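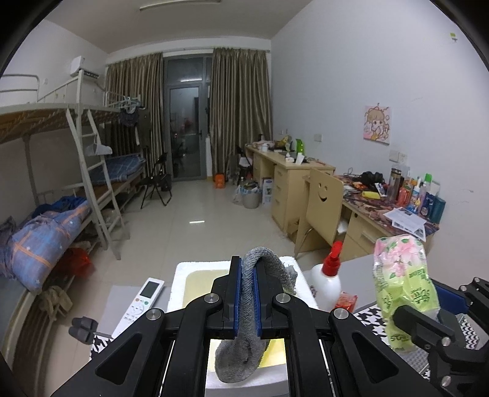 **Clavby Residence Life: Linen and Laundry Team**

Clavby is a residential school with 156 boarders in 3 houses: Pludberg, Wan and the Annex. The Linen and Laundry Team looks after bedding, towels, table linen and personal washing for all of them, from the opening weekend through the end of the school year.

## What we do

Each house has one laundry day a week. Students leave their bag outside their room by 7:30 a.m. and collect it from the house shelves after 4 p.m. Bags that come down late go in with the next house if there is space.

We wash:

- sheets, pillowcases and duvet covers (every week in winter, every second week otherwise)
- towels and bath mats
- everyday clothes that can go in a warm wash and a tumble dryer
- sports uniforms, which are handled separately and returned to the athletics office

We don't take wool coats, leather, or anything marked dry clean only. Families can arrange dry cleaning directly with the shop in town, and the house office keeps the price list.

## Name tapes

Every item needs a name tape or a printed label. We register labels in Indulex, the inventory system the school moved to when the old card file was retired. There are 879 items of school linen in it at the moment, plus whatever students bring from home. Socks should be labeled at the top, inside the cuff. Unlabeled clothing stays on the lost property rail in Wan until the December break and is then donated.

## Who we are

Ismail Filali has run the team for nine years. He started in the school kitchen and took over the laundry when it moved from the basement of Pludberg to the present building. He orders supplies, sets the schedule and answers most of the email. Four part-time staff work with him, along with students who sign up for paid hours folding and sorting.

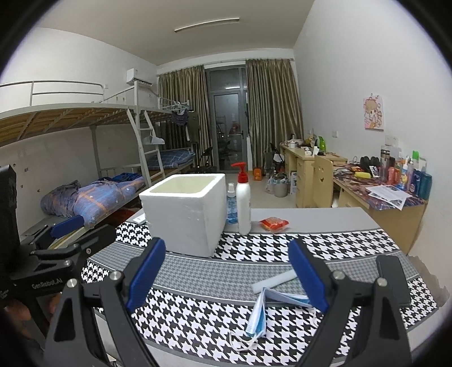

*Houndstooth and gray check table covering in the residence.*

Table linen is changed when it needs it. House parents can ask for a replacement by leaving a note in the laundry book before 10 a.m.

## Student jobs

Shifts last 50 minutes and fit into the free period after lunch. New students can apply once they have finished their first term. Forms are at the house office, and Ismail goes through them at the start of each term.

## Contact

The laundry counter is open from 8 a.m. to 5 p.m. on school days. Repairs such as missing buttons and split seams can be handed in at any time, with a note pinned to the item.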